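Mallets, mostly: the Hindbridge tool shelf

I promised I'd put the striking tools up on their own page once the shelf was sorted, so here we go. It's taken most of November and a frankly silly amount of tea.
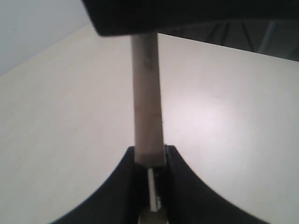 Faizal Ismail started all this when he cleared his uncle's workshop and asked if we could find room for "a few bits". The few bits filled 35 crates! Tomos Lewis drove them over to Hindbridge in two trips and we've been sorting ever since (hinges in one corner, chisels in another, a whole crate of biscuit tins with more biscuit tins inside them).

I've got a soft spot for the mallets. A hammer is a hammer, but a mallet with a pale, plain handle and a big dark head just asks to be picked up, and I like a handle with a few smudges on it. We decided early on that we wouldn't varnish anything. Bare wood sits better in the hand, I think, and a wipe of linseed oil once or twice a year keeps it sweet. Tomos disagrees and would have the lot gleaming, but he was outvoted two to one.

If you're after one for yourself, go for a handle that feels slightly too thick in the shop. You'll be glad of it after an hour knocking tent pegs in or tapping paving slabs level. Check the head doesn't wobble, and give it a swing before you hand over any money. Soft heads for anything you mind marking, please, and that includes flat-pack furniture. I split the side of a bookcase with a claw hammer years ago and still haven't been forgiven.

The shelf is open to borrowers from ten till four. Write what you've taken in the green book by the door, with your phone number, and bring it back within a fortnight. We had 61 loans last month, mostly drills and ladders, so the mallets could do with a bit of love.

Planes and spokeshaves are next, as soon as Faizal finds the box with the blades in.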